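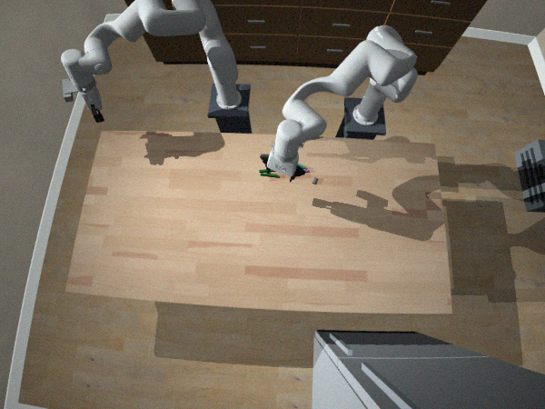
Cahier d'atelier, musée d'Ornel, janvier. Entrée ouverte à 8 h 40.

Reprise du dossier Akolgo, la grande pièce suspendue en papier encollé, plâtre et toile peinte. Le rose de la face inférieure continue de poudrer. J'ai passé un coton sec sur le bord du troisième panneau, il est revenu coloré. Le rapport d'arrivée parle d'une surface « globalement stable ». Je ne sais pas ce que veut dire globalement pour une couche qui part au coton.

Question du moment : est-ce qu'on consolide avec l'Udow, comme le demande le prêteur, ou est-ce qu'on reste sur la colle d'esturgeon diluée ? Ranstead a envoyé sa fiche et deux flacons. La fiche promet un fixage sans brillance, sans assombrissement, réversible à l'éthanol. Elle annonce aussi plus de 922 heures de vieillissement accéléré sans variation visible. Visible pour qui, sous quelle lampe, sur quel pigment, ce n'est pas écrit. Pas de courbe, pas de mesure de couleur, et le support testé est un carton apprêté qui n'a rien à voir avec notre papier. Je note le chiffre, je ne m'en sers pas.

Préparation des éprouvettes. Papier journal encollé en cinq couches, plâtre fin, puis gouache très pauvre en liant pour imiter le rose. Le premier lot était trop beau, ça ne poudrait pas du tout. Refait avec encore moins de gomme. Le second lot poudre à peu près comme l'original, un peu plus peut-être. Je garde le second. Les éprouvettes du premier lot sont dans le tiroir du bas, marquées d'une croix, ne pas les mélanger aux autres.

9 h 50. Application. Udow pur au pinceau doux à travers papier japon, Udow dilué de moitié, esturgeon à 1 %, esturgeon à 2 %, témoin nu. L'Udow pur mouille mal et perle au bord des craquelures. Dilué, il entre mieux mais il laisse une auréole dès que le pinceau s'attarde. L'esturgeon à 1 % passe sans histoire. À 2 % je vois déjà un léger satiné en lumière rasante, ou alors je le cherche et donc je le vois. À faire relire par quelqu'un qui ne sait pas quelle éprouvette est laquelle.

Éclairage réglé à 300 lux pour les comparaisons. C'est beaucoup plus que la salle, je sais. En dessous je n'arrive pas à juger le satiné. Le luxmètre de la réserve et celui de l'atelier ne sont toujours pas d'accord, j'ai pris celui de l'atelier qui a été étalonné le plus récemment. L'étiquette d'étalonnage est à moitié effacée, donc « le plus récemment » repose surtout sur ma mémoire.

11 h 20. Premier coton sur les éprouvettes. Trop tôt, évidemment, mais la fiche dit sec au toucher en une heure. L'Udow dilué colle encore. L'Udow pur paraît sec et marque quand même sous le gant. L'esturgeon à 1 % tient mal, le coton revient rose, moins que le témoin. À 2 % il est presque propre.

J'entends déjà l'argument : deux passages d'esturgeon à 1 % et on n'en parle plus. Possible. On a dit la même chose pour les bannières peintes et on a eu des cernes partout après le second passage. Les notes de cette campagne disent « résultat satisfaisant », ce qui n'est pas mon souvenir. Essayer les deux passages sur éprouvette avec une vraie nuit de séchage entre les deux, et photographier avant que tout le monde ait son avis.

Suspension, pendant que ça sèche. Le plan de montage donne 337 points d'attache pour l'ensemble des éléments, la légende du même plan en donne moins et le fichier de l'artiste ne donne aucun total. Je propose qu'on arrête de recopier 337 dans les courriels tant que personne n'a pointé la liste avec la pièce sous les yeux. Les petits éléments en toile pèsent presque rien. Le grand appendice, lui, a été pesé ce matin à part : 568 grammes pour l'extrémité démontable, crochet compris. Le constat de prêt donne un poids sans crochet, sans préciser lequel des deux crochets on retire.

Le fil prévu est un nylon transparent. Je n'aime pas. Il s'allonge, il brille sous les projecteurs, et l'effet « flottant » que tout le monde veut disparaît au premier courant d'air, quand la pièce se met à tourner. Un câble inox fin peint en mat se verrait moins à mon avis. On me répond que l'artiste a toujours montré la pièce sur nylon. Dans les vues d'exposition qu'on nous a transmises, on distingue au moins deux types de fil. « Toujours » me paraît donc généreux.

14 h 15. Relecture à l'aveugle des éprouvettes, deux collègues. L'un classe l'Udow dilué premier pour l'aspect, l'autre le met dernier. Ils sont d'accord sur une seule chose, le 2 % d'esturgeon brille un peu. Bon, je ne l'avais pas rêvé. Pour le reste, deux avis opposés ne font pas un résultat et je refuse d'en tirer une moyenne.

Test de réversibilité lancé sur l'Udow pur, compresse d'éthanol, dix minutes. Le produit gonfle et se retire en petits rouleaux qui emmènent du rose avec eux. La fiche dit réversible. Le consolidant s'en va, d'accord, et la peinture l'accompagne. À refaire demain sur film complètement sec pour être juste avec eux. Si c'est pareil, je l'écris tel quel dans la réponse au prêteur, avec les photos.

Texte de salle reçu à 16 h, pour vérification technique. « Matériaux mixtes » : peut-on au moins écrire papier, plâtre, toile, gouache ? Pour la gouache, d'ailleurs, c'est une supposition de notre part, aucun prélèvement n'a été analysé. Mettre « peinture à l'eau » en attendant. Supprimer aussi la phrase sur la pièce « restaurée par l'atelier d'Ornel », on n'a encore rien restauré du tout.

À faire :
Second passage d'esturgeon à 1 % demain matin, éprouvettes 6 à 9.
Demander à Ranstead les données brutes du vieillissement et la nature exacte du support.
Pointer les attaches, pièce ouverte, à deux.
Essai de charge nylon contre inox, trois jours au minimum.
Racheter du papier japon fin, il reste une demi-feuille.

17 h 30. Les flacons d'Udow sont rangés dans l'armoire ventilée, étagère du milieu. Pas d'application sur l'original avant la fin des essais, même « juste dans un coin ».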